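Zaltideck Wardrobe and Garment Set: Data Card

Version 2
Released November 30, 2018
Maintained by the Basum group at Rotard

Summary

The Zaltideck Wardrobe and Garment Set is a collection of 2,638 images of clothing and household cloth being hung, moved, sorted and put away in white wardrobe compartments. It was prepared for work on soft goods in storage: how a garment falls when it is held from one point, how folds change near a hem, and how one piece of cloth can be told from its neighbor when both are hanging close together.

This card covers the contents of the set, the way garments were chosen and arranged, the labels supplied with each image, and the known limits of the material. Readers who used the first version should go straight to the section on changes.

Contents of the release

The release consists of an image folder, a label table, a garment list and this document. The label table has one row per image. The garment list has one row per item of clothing or cloth and is joined to the label table by garment number. Images are grouped by session, and a session is one continuous period of work at one wardrobe.

Room conditions

Sessions were held in ordinary indoor rooms with their existing ceiling lights. The rooms were used as found. Ceilings, walls and fittings were not repainted, covered or cleaned up for the work, and marks on them remain in the images. Brightness differs from session to session and sometimes within one session, particularly where the view moves from the open room into the inside of a compartment.

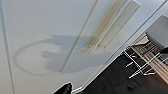
Images that contain no garment are kept in the release and carry the label "none" in the garment column. They make up a small share of each session. Users who need only images with cloth in them should filter on that column before dividing the data, as the share of such images is not even across sessions. The view angle is not corrected in any image, and walls and ceilings may run at a steep slant.

Garments

The garment list holds 24 types of item. Most are everyday clothing: T-shirts, long-sleeved shirts, sweaters, light jackets, pants and scarves. The remainder are household cloths such as hand towels, bath towels and pillowcases. Items were washed and dried before first use and were not ironed at any point. Creases from earlier handling were left in place.

Plain colors were preferred over prints. Dark items were included on purpose, as black cloth in a shaded compartment is a common source of labeling mistakes and the earlier version had too little of it. Bright single colors, mainly orange, red and blue, were included to give clear edges against white panels.

Arrangement in the wardrobe

Each session began with a written arrangement. The arrangement stated which items were to hang and which compartment was to be used. It did not state how a garment should fall. Cloth that twisted, bunched or caught on a neighboring item was left that way until the next step called for it to be moved.

Three states are recorded for each item:

Hanging - the item is held up at one or more points and falls freely below.
Resting - the item lies on a shelf, the floor of the compartment or another surface.
In transfer - the item is being moved between the two.

Where the state could not be decided from the image, the entry reads "unclear." Labelers were told to use this entry freely. It appears most often where a garment is gathered tightly at the top and the point of support is covered.

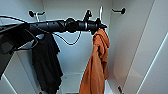
Item type is recorded separately from state and follows the same rule. A length of cloth that could be either a towel or a garment is entered as "cloth, type unclear" even when the garment list for that session would settle the matter. The intention is that the label table reflects what can be read from the image alone. The garment number, which comes from the session record, is given in its own column for users who want the full answer.

Label columns

image_no: number of the image within the release
session_no: number of the session
garment_no: number from the garment list, or "none"
item_type: type as judged from the image
main_color: one color word
state: hanging, resting, in transfer or unclear
hem_visible: yes, no or partly
overlap: yes if another item covers any part of the cloth

Where several items appear together, the row describes the item with the largest visible area. Secondary items are listed in a notes column, in no fixed order.

Labeling and review

Every row was entered by one labeler and read by a second. Disagreements on item type and state were settled by discussion, and if discussion did not settle them the entry was set to "unclear." A further check of 600 rows was carried out at Khan in January. That check led to a rewording of the hem rule: a crumpled hem now counts as visible if any part of the lower edge can be traced.

Color words were not checked a second time. Users should expect some drift between "orange," "rust" and "brown," and between "black" and "dark gray."

Changes from the first version

The overlap column is new. The former state "stored" has been removed and its rows divided between hanging and resting. Image numbers have changed throughout, so lists made with the first version cannot be used with this one.

Known limits

The wardrobes are all white inside, and results may not carry over to dark or patterned interiors. Children's clothing, footwear and heavy winter coats are not covered. Very thin fabrics are few. Roughly half of the sessions use a single compartment, and for those sessions the background changes very little.

The set contains no size measurements. Fabric content was copied from care labels where these were present and is blank elsewhere.

Use and citation

The release may be used for research and teaching. Copies passed to others should include this card and the garment list. Written work should cite the set as "Zaltideck Wardrobe and Garment Set, version 2, Basum group at Rotard." Corrections to labels should be sent with the image number, the column name and the proposed entry. Accepted corrections are held for the next version and are not applied to files already released.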